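I'd always figured the Army's dental techs spent their days handing over tiny mirrors. So when I got one of them on the phone from Fort Kostby, I asked her straight out: is that the job?

She laughed at me (I had it coming!). "I wish! Mornings I'm chairside. Afternoons I'm in the lab, pouring models and fixing night guards." Soldiers grind their teeth, she told me — a lot. Her clinic sees some 500 patients a month, and before a deployment everybody wants in at once.

She trained at Clelstead, then spent 2 years overseas before coming back in September. I wanted to know what scared people most. "The needle, still. I've had guys who jump out of planes ask me to hold their hand. So I hold it."

And does she outrank any of them? "Hardly ever. But once you're in my chair, I tell you when to rinse."

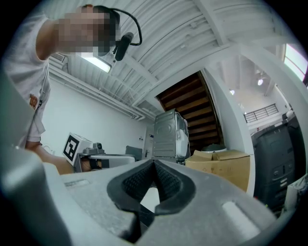 Terry Melnychuk

She's thinking about hygienist school next, though she'd miss the lab. "There's something nice about making a thing that fits," she said, and then she had to run, because her one o'clock was already in the waiting room.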